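Claltia

Email list and landing page tool for small web sellers. Made by Ovberg.
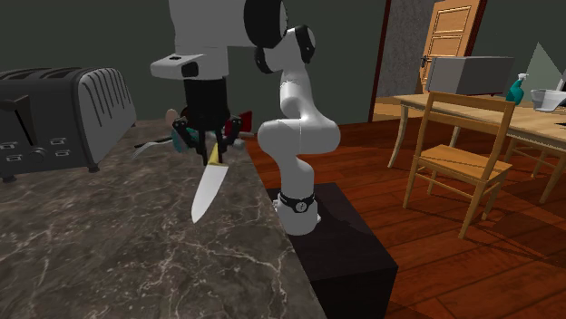 Claltia is a hosted program for collecting email sign-ups and sending follow-up messages. It started out as a plugin, sold as a one-time download, and moved to a monthly plan later. Mostly used by affiliate marketers, course sellers and owners of small niche blogs.

History

Ovberg wrote the first version for its own sites. Sign-up box, thank-you page, one export button, not much else. Version 2 came out in November and was the first with split testing. The plugin was dropped from sale soon after. Existing buyers kept there copies but got no more updates, which led to complaints on the Khoury forum, then the main place where users traded templates. A migration script was posted later. It moved contacts but not tags.

Features

Page builder with fixed blocks: headline, text, form, button, countdown. Blocks can be stacked but not put side by side. Split tests run on headline and button text only. Visitors are sent to each page at random and the tool shows sign-ups per page, no confidence score.

Messages go out on a schedule counted from the sign-up date, or as a one-off broadcast. Tags can be added when a reader clicks a link. Double opt-in is on by default for new lists, off for lists carried over from the plugin.

There is no shopping cart. Sellers usually connect Celtley, a checkout service, wich passes the buyer's address back and puts it on a customer list. Refunds do not remove the buyer from the list, this has to be done by hand.

Template library

As of 2024-03-29 the library held 1,698 templates. Of these, 1,309 were sent in by users and the rest made by Ovberg. 745 are marked as tested on phones. Older ones from the plugin days have fixed widths and can break on small screens.

Reception

Reviews on marketing blogs were mostly good on speed and setup. Weak points named: thin reports, slow support on weekends, no way to copy a whole sequence from one list to another. Many early reviews carried affiliate links, Ovberg paid a commission on the plugin and still does on first-month fees.

See also

Autoresponder
Landing page
Split testing
Celtley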